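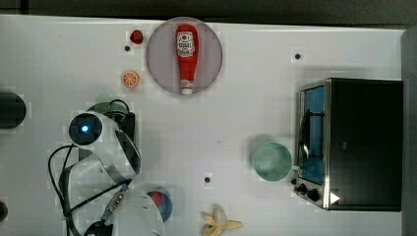 Photo: Allurstead Courier

Manon Sandhu gets to the kitchen at the Flotusdale community hall before 7 in the morning, and by the time I arrive she has already rejected a sauce.

"Too much clove," she says, and puts the lid back on the jar. "My neighbor will like it. He likes clove."

Sandhu has made condiments under the name Sulari for eight years. She sells them at the Sunday market in Allurstead and at two farm stands out on the Mocanu road. Her tomato ketchup is the one most people come for, though she started with plum chutney and still thinks the chutney is better.

She grew up with store ketchup on everything, including rice. "My mother would cook for two hours and I would put ketchup on it," she says. "She didn't say a word. She moved the bottle a little farther down the table every year."

When she began making her own, she tried to copy the taste she remembered. It took her 21 batches to get one she was willing to sell. The early ones were thin and tasted like pasta sauce. She had been using fresh slicing tomatoes from her own yard, and they held too much water. She switched to paste tomatoes, cooked them longer, and strained them twice.

"People think it's the sugar," she says. "You do need sugar. But if the vinegar is wrong you can add all the sugar you want and it still tastes flat. I use cider vinegar and I put half of it in at the end."

Onion goes in early and is strained out with the skins. Allspice and a little celery seed sit in a cloth bag in the pot. She doesn't use garlic, and she gets asked about it most weeks.

A full day in the rented kitchen gives her 100 bottles if nothing scorches. She stirs by hand for the last hour and doesn't answer her phone. Last season she lost a whole pot when a delivery driver came to the wrong door and she went out to help him turn around.

I ask whether she minds that most of her customers also have a big-brand bottle at home.

"I have one at home," she says. "My kids want it for fries. Mine is good on eggs and on meatloaf. It's a different thing and I don't argue with them."

Prices have been harder. Glass went up in March and she held off raising what she charges until the summer. A few regulars complained, and one began bringing her empties back without being asked. Sandhu can't refill them under the rules for her license, so she uses them at home for salad dressing and dried beans.

She has been asked to supply a grocery chain and said no. The order would have meant hiring a co-packer and changing the recipe so it could run through their equipment. "They were nice about it," she says. "They wanted it thicker. I said it's thick enough."

Next year she plans to add a mustard. She has tried it seven ways so far and likes one of them, a coarse brown one with a little beer in it. The chutney will stay on the table for as long as there are plums.

Sulari is at the Allurstead market on Sundays until the first hard frost. Bottles keep for a month in the refrigerator after opening.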